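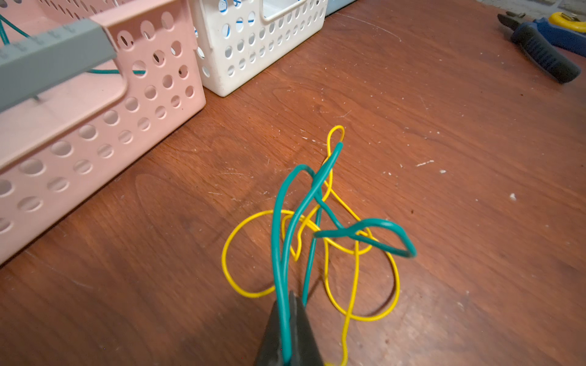

This site uses cookies to remember your settings. Accept / Manage

Untangling by Remote: My Half of the Forkgate Report

Last updated: 26 November 2022

So my part of the project was the driving. Jolanta Czarnecka wrote the training code, and I sat with the hand controller and showed the arm how to pull wires apart and sort them by color, over and over, until we had 136 recordings we were willing to keep. I had never steered a robot before July, and my first tries were terrible! I kept turning my wrist the way I would with my own fingers, and the arm (we call it Gudar) would follow along half a beat late and drag the whole pile with it.

The biggest thing I learned is that you can't be clever. If I solved one knot by going under and the next one by going over, the model got two different lessons and did something mushy in between. Phúc Hứa, our lab instructor, told me to pick a habit and stick to it, so I did - close on a strand, lift a little, wait, then pull toward me.
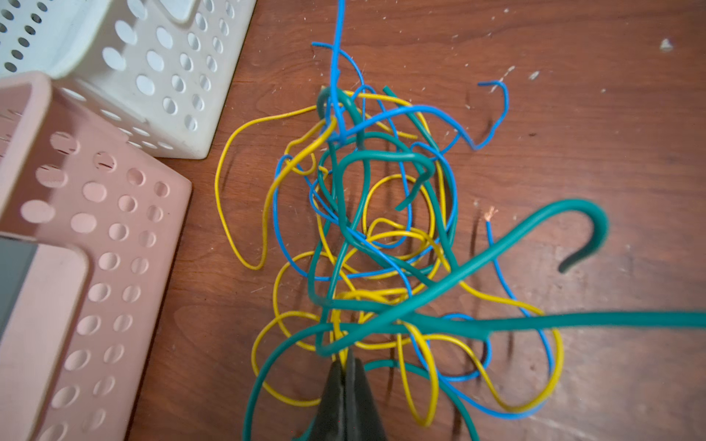
Three-color piles took me the longest to get decent at. With two colors I could mostly guess which strand was on top, but adding a third meant I spent half of each run just looking. The teal is the one I'd go for first if I could, being the thickest and stiffest, and it holds its bends, so a hooked end like the one sticking up near the middle is a nice thing to grab. Blue and yellow are thinner and flop into loops all over the place, and if I closed the jaws low down where the yellow bunches up, I usually came away with more than I wanted.

I also threw out roughly 20 runs where I'd lost patience and yanked. Jolanta wanted to keep them for variety, I didn't, and we settled on leaving them in a separate folder (she may still use them).

Next term I'd like to try the slower speed setting from day one, and practice with rope before touching any wire.

Related reports
Putwood: teaching an arm to stack blocks
Koller gripper pads, wear notes
Hand guiding or remote control? A class comparison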